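Share this post | Print | E-mail | 6 comments

We finally wrote down our rules for teleop sessions, and I love them

Posted Tuesday, May 26, 2026 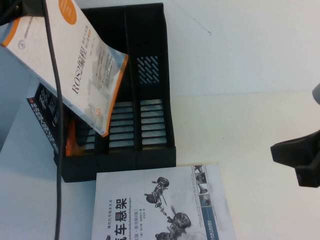
I have been pushing for a proper house standard for recording manipulation tasks since February, when I tried to train on 858 episodes from three different people and found that each of them had a different idea of what "done" means. One person stopped recording the moment the fingers opened. Another went all the way back to the home pose every time. The third did a bit of both, depending on the day. All good operators! But the policy I got out of that pile would let go of a book and then hover there like it had forgotten something.

So Deisy Condori and I sat down with a big pot of coffee and wrote the thing. It's four pages. I want to share the parts I'm most excited about, and I'd love to hear how other small labs do it.

The first rule is that an episode has a written start and a written end. For our book-sorting task (books into a desktop file organizer, any order), the end is: book released, fingers clear of the organizer rim, arm still for one full second. If you bump something on the way out, the episode isn't over, and you don't get to stop early and call it clean.

Then there's the definition of success, which took us a whole afternoon. Does a book count as filed if it leans? We argued about this for ages. Softcovers bend and splay, and a big one will happily sit with one corner in a compartment and the rest hanging out over the side. We ended up with three labels – filed, leaning, and out – and the operator picks one before looking at the next episode. Leaning is kept in the data. I can't tell you how much I like this one. It used to be that two people would watch the same clip and score it differently, and now they mostly agree.

Rule three is about failed attempts: keep them. Tag them, write one line saying what went wrong, and move on. Alcides Apaza wanted a full dropdown menu of failure types and he may still get his way (he usually does), but for now free text is working. "Grabbed two covers" is a perfectly good note.

Cables get their own section. Any cable that crosses the work area is either routed out of the arm's reach or written into the session sheet along with where it runs. Same goes for anything else that lives on the table during a session. I've seen a policy get very attached to a cable.

On the safety side we kept it short so people would read it. Reduced speed for any new task until 24 episodes have been run without a contact stop. Hands stay off the table while the arm is enabled, even to nudge a book straight, even if you're quick. The person at the controls is the only one who says "clear," and they say it out loud. The e-stop gets pressed for real at the start of each shift, and you write your initials next to it. None of this replaces the risk assessment for the cell, which is a separate document and a much longer one – please do yours properly if you haven't.

The part I thought people would hate is the object rotation. After every block, you swap at least one book for another of a different size or cover color, and you change which way the organizer faces. It slows you down. Deisy timed a few blocks and we lose a couple of minutes on each. Everyone does it anyway, and the last batch of 178 episodes has more variety in it than anything we recorded all winter.

Still open: how to handle reflections on the tabletop, whether glossy covers need their own tag, and how often to redo the camera calibration. Weekly feels like too little to me and Alcides thinks it's plenty. We'll look at the sheets again once we get to 3,000 episodes and change whatever needs changing.

If your lab has a one-second rule or something like it, tell me what number you picked and how you got there. I really want to know!

Print this post | E-mail to a friend

6 comments | 11 shares

Get new posts by e-mail. Enter your address to subscribe. You can unsubscribe at any time.

This site uses cookies to remember your settings. Accept | Manage preferences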